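Play kitchen corner, the gallery

236 views 11 comments

OK finally getting these up. Been promising since April and the folder kept growing. It's the play kitchen, the one with the cooktop and the little sink, plus whatever got parked on it. No order to any of this really. I sorted a bit and then gave up sorting.

Quick background for anyone new. Kitchen came secondhand through Drulska, the swap group, flat in the back of the car with the screws in a sandwich bag. Two screws short. Went together in an evening anyway, one panel on backwards, then off again, then on the right way. White counter, light wood at the sides. Looks nicer than our real one, not even kidding.

Pots are from a set by Alla. Wanted metal ones this time, the plastic ones we had before all went at the handles. Loud on a hard floor but they hold up.

Food is a mix. Some Prakum, some from the church sale, some I couldnt tell you. Carrots are the big favorite and always have been. Soup, mostly. Everything is soup.

Blocks were never supposed to be part of it. They live in a bin on the other side of the room and they migrate. Green ones are peas or spinach or "the salad". Yellow ones are butter, or cheese if it's a cheese day.
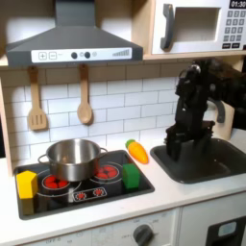

I've stopped putting the blocks back in their own bin. There's a shallow tray on the shelf now for things that are kitchen stuff this week, and next week it can be something else. Saves a lot of walking back and forth. The tray is Sabbagh, the low one, fits under the counter with a little room to spare.

Few notes on the pieces, people asked last time:

Cooktop. Black, shiny, red burners printed on. Shows every fingerprint. Damp cloth, then a dry one, done. Don't use the scrubby side of the sponge, I did that on our old one and the red went pink.

Pot. Stainless, a handle on each side, so it takes both hands to carry. I like that, slows things down. Goes in the dishwasher with ours. Ends up over the left burner pretty much always, no idea why that one.

Sink. Dark gray, no water, never had water in it. Gets used for washing anyway. Also for storing. Also once for a whole loaf of real bread, which I found later than I would of liked.

Faucet. Gray, curved. Wobbled for a month, then I tightened it from behind and it quit.

Knob. Gets turned more than anything else on the whole kitchen. Lettering around it is pretty faint. Not going to redo it, my handwriting would be worse.

Carrot. Little green top still on! Been through a lot.

Thats the main stuff. I have a shelf picture somewhere and one of the tray but they came out dark so I'll redo them when the light's better. Also want to do a page on the dress up hooks, different post.

If you're after the same kitchen, watch the Drulska listings, they turn up before the holidays and go fast. Check the screws before you drive off with it. Count the hinges too while you're at it.

Posted 2020-11-30

Shares 11 Likes 236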